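How do I display grapes in tilted wooden crates without losing half of them?

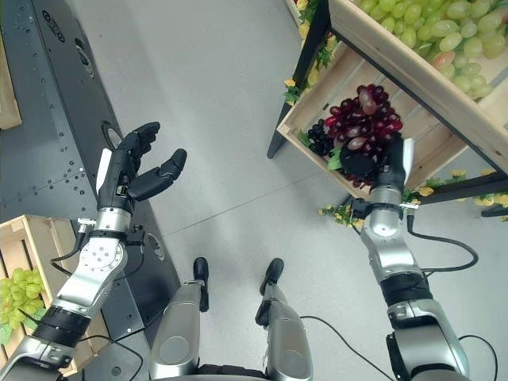
Asked by crate_expectations
21 February 2026
Tags: produce, small shop, displays, grapes

We run a little corner grocery, and in December my business partner decided that grapes in plastic clamshells looked "like a hospital." So we bought a shelf with a black frame and wooden crates on two levels, the lower one tipped toward the customer. Pale green grapes up top, red ones below with the bunches hanging near the front, and a few very dark ones tucked in the corner with some leaves because he saw it in a magazine.

It looks great. I'll give him that. It looks like a painting of a grocery store, and it sheds like a cat.

Every evening I sweep up loose grapes. I have stepped on them in socks (don't ask). The bunches in the lower crate slide forward, the bottom ones get squashed, and by the second day the stems are brown and the whole thing looks like it has given up on life. Customers also like to pull off "just one to try," which loosens the rest. Last month we threw out $163 worth of grapes, and we are not a shop that can throw out $163 worth of anything.

Things I have tried:
A folded dish towel under the grapes. Looked like a folded dish towel under the grapes.
Misting them with a spray bottle. They went fuzzy faster.
A small sign saying please don't pick at the grapes. Picking went up.

The shelf is a Zatlow, if it matters, and the crates hook on, so I can change the angle a bit. I don't want to go back to clamshells, mostly because I would have to admit something to my partner. What do people who do this for a living do?

Sorin Dumitrescu
Marked as most helpful, 437 votes

I did produce for a long time, first at a market stall and then at Pekance before it closed. Your display is fine. You have too many grapes in it.

The picture in everyone's head is an overflowing crate, so people overflow the crate, and then the bunches on the bottom are holding up all their relatives. Build a false bottom. Turn a shallow tray upside down in the crate, cover it with something soft and dark, and lay the grapes on that one layer deep, two at the very most. From the front it still looks heaped. You'll have a third of the fruit in there and the rest can stay in the cooler where it belongs.

For the sliding: reduce the angle until a bunch stays put when you bump the shelf with your hip. Customers bump shelves with their hips all day long. If you need the steep tilt for looks, put rubber shelf liner under the fruit, the bumpy kind sold for kitchen drawers. Get it in dark brown and it disappears. And make sure the front board of the crate comes up high enough to catch the loose ones. If it doesn't, screw a thin strip of wood along it.

Lay the bunches stem side down and back, with the fruit toward the customer. Brown stems are what people look at when they decide whether grapes are old, whether they know it or not.

Don't mist. Don't wash them before they go out either. That dusty look on the skin is natural and it helps them keep. When you rub it off to make them shiny you are making them older.

Pull everything at closing and put it back in the cooler, covered loosely. Yes, every night. It takes less time than the sweeping. In the morning, snip out the soft and split ones with small scissors before the bunch goes back on the shelf. Snip, don't pull, or you leave a wet bit on the stem that goes moldy and takes its neighbors along.

The leaves are nice. Change them daily or skip them. A dried-out leaf makes good fruit look bad.

As for the samplers, put out a covered dish of cut samples with tongs, if your local rules allow it. Grown adults will eat from the dish and leave the bunches alone. Most of them.

 crate_expectations
 Upside-down tray went in this morning. My partner said the display had "never looked more generous." There is about half as much fruit in it. I have decided to say nothing.

 Sorin Dumitrescu
 Correct decision.

Kazuhiro Yokoyama
12 votes

Agree with most of that. I'd add: check where the sun goes. We had our grapes by the window at Kikuchi and lost the top crate every afternoon while the bottom one was perfect, and we blamed the supplier for two months. Supplier was very polite about it.

Also keep bananas away from that shelf. I would sell the dark ones first if they're the smaller pile. A small pile looks like leftovers by noon, however pretty the corner is, so top it up or fold it into something else.

priren_fan_88
-2 votes

just use plastic grapes

 crate_expectations
 My partner has now seen this and is considering it.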